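The Empty Bowls, a play in two acts
Written by Heather Rewi, directed by Dörte Strobel
Covthorpe Studio Theater
Review by Eun-seong Wi

I must say first that English is my third language, and this play has very many words. I missed a few jokes. Still I understood enough to go a second time, and I paid for both tickets myself.

The story is small. A landlady, Mrs. Gerlach (Carola Sauerland), has not received rent from her lodger for two years. She does not ask him for the money. Instead, every evening she invites him to supper, and every evening the supper is a little smaller. The lodger, played by Blažena Jurčo in a man's coat that is too long for her, is too proud to speak about it.
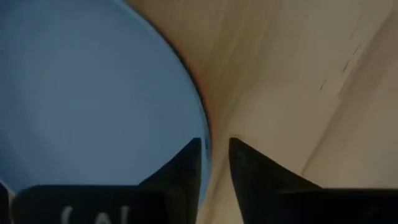 In the first act this works very well. Sauerland has a slow way of sitting down which made the people near me laugh before she said anything. Jurčo is more nervous, and at the first performance I saw she hurried her long speech about the lost brother. On the second evening she took her time and I could hear the whole room listening.

The second act has a problem. A nephew arrives with news of an inheritance, and for around 80 minutes we had believed in these two people without any such help. The nephew's scene explains too much. I think Rewi did not trust her own silence, of which there is plenty before, and it is good silence.

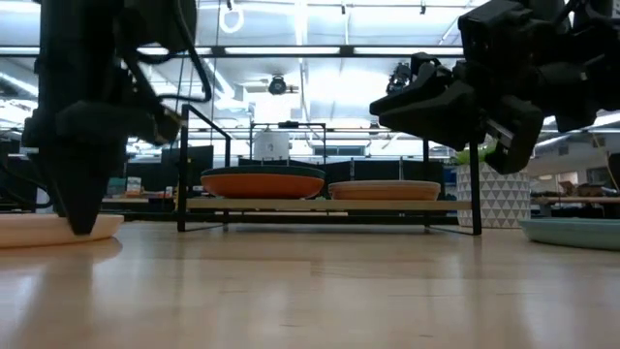
Strobel keeps the actors close to the audience, with only 70 seats on three sides. From the left side you lose Sauerland's face in the last scene, so I recommend to sit in the middle. The light is plain and warm. The music between scenes was too loud for me both times, and it covered the first line after the break.

About the ending I will only say that the rent is mentioned once, very late, by the person I did not expect. I am still thinking if it was a kind thing to say or a cruel one. My wife says cruel.

Performed in English. One intermission. Tickets at the door, cash only.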